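Speaker notes, Hallitance technical session, 8 October 2024
Esi Amissah, Asamoah

# Dark walls and the light you pay for

Start without the title slide. Ask who in the room has had a lighting layout approved and then had the wall color changed after approval. Wait for hands. Then go to the first slide.

## 1. What the talk covers

- How wall reflectance enters a lighting calculation
- Why one dark wall does more damage than its area suggests
- What we measured in the Pristovov rooms
- Where the paint schedule and the lighting schedule should meet

Leave out color psychology. If asked, say it is outside the scope and move on.

## 2. Reflectance in one minute

Light reflectance value is the share of visible light a surface sends back, on a scale from zero (black) to one hundred (white). It is a single number, weighted for the eye. It says nothing about hue. A deep red and a deep green can carry the same value and look nothing alike.

Most layouts use three default figures: one for the ceiling, one for walls, one for floor. The wall figure assumes a light neutral paint. If the drawings do not state a reflectance, the default is what was used. Check the input page of the report before arguing about the output page.

Say slowly: the deeper the color, the less the sheen matters to the total. Sheen changes where the reflected light goes. It does not do much for how much there is.
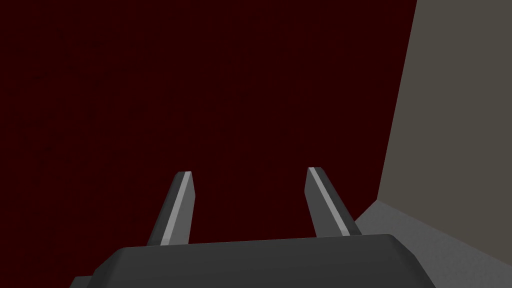 *Deep maroon against a medium gray, no trim at the join.*

The join between two finishes is where people see the difference most. Each wall on its own settles after a few minutes, as the eye adapts. Side by side, the lighter one reads brighter than it would next to white. This is simultaneous contrast, and a light meter does not record it. Keep this short, the optics people will know it.

## 3. Interreflection

Slide with the room section and arrows.

Light reaching the desk has two parts: direct from the fitting, and everything that has bounced at least once. The direct part does not care what color the walls are. The bounced part depends on the average reflectance of the room, and it does so in a way that is not linear.

Use the simple version. If the average is r, the bounced part scales with r divided by (1 − r). Take the average from one half down to two fifths. That sounds like a small step. The bounced part falls by a third.

Pause here. Last time I ran through this too fast and had to go back.

Consequences to state:

1. Rooms lit mainly by uplight suffer most, as nearly all of their light has bounced.
2. Rooms with narrow downlights barely change at the desk, but the walls go very dark and the room feels underlit.
3. A long wall beside the window costs more than the same wall at the back, because it was doing the work of carrying daylight inward.

## 4. Pristovov measurements

Background: office refit, one wall per room repainted in a deep red, fittings unchanged. We had access before and after. Target on the desk was 300 lux in every room.

- 139 rooms measured twice
- 417 desk readings in each round, three per room
- Blinds closed, fittings at full output, same meter

Before repainting, all rooms met the target on average. After, the larger rooms still met it and many of the small ones did not. Small rooms have more wall for each unit of floor, so the bounced part carries more of the total. Show the scatter plot. Do not read out the axis values.

Be clear about limits. We did not clean the fittings between rounds, so some of the loss is dust. The gap between rounds was short and I expect the dust share to be minor, but we did not separate it. 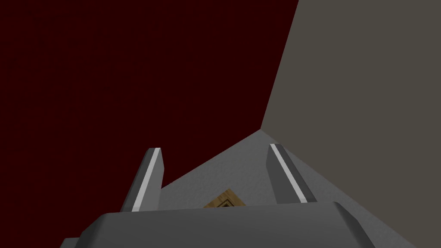 *Maroon wall, grayish-taupe wall, light gray surface in front.*

Point for the designers: the horizontal surface is part of the calculation too. A pale desk returns light to the ceiling and lower walls. Change pale desks for dark ones at the same time as the paint and both changes land on the same fittings. At Zurkorska the desks were chosen by a separate team, and the lighting report was never rerun.

## 5. Picking the second color

Clients who want one deep wall usually ask what goes next to it. The technical answer is whatever keeps the average up. White does this best and gives the strongest contrast, which some people find tiring at the corner. A mid gray or taupe is easier on the eye and costs more light. 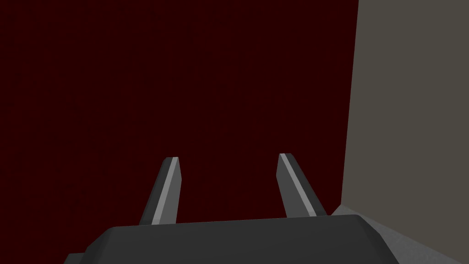 My working order is as follows. Fix the deep color first, from a real sample and not from the fan deck. Get the reflectance from the data sheet for that exact tint. Then run the layout with two candidates for the remaining walls, one light and one medium, and put both results in front of the client with the fitting count beside each. Most clients decide quickly once they can see the count.

Samples: paint them large, on board, two coats. Stand the board upright against the wall it is meant for. A sample lying on a table takes light from above and reads lighter than it ever will on the wall.

## 6. What to write in the specification

There are 4 items:

- Reflectance for each wall, by elevation, not one figure per room
- The sheen level, stated separately
- The date of the lighting report the values were taken from
- A line requiring a rerun if any wall value drops

The last item gets pushback. The usual objection is cost. A rerun on an existing model takes about an hour of someone's time — adding fittings after the ceiling is closed takes a good deal longer. Leave the comparison there.

## 7. Questions I expect

**Does a warmer lamp help a red wall?** It raises the apparent brightness of the red slightly. It will not bring back the desk level.

**Can the ceiling make up for it?** Partly, if it is not already white. It usually is.

**Do published reflectance values hold on site?** Close enough on smooth plaster with full coverage. Rough surfaces trap light and read lower. Patchy primer also shifts the value with deep reds, so ask which primer was used.

**Will you share the data?** The room averages, yes. Individual desk readings stay with Pristovov.

If time is short, drop section 5 and go straight to the specification slide. Leave the scatter plot on screen during questions.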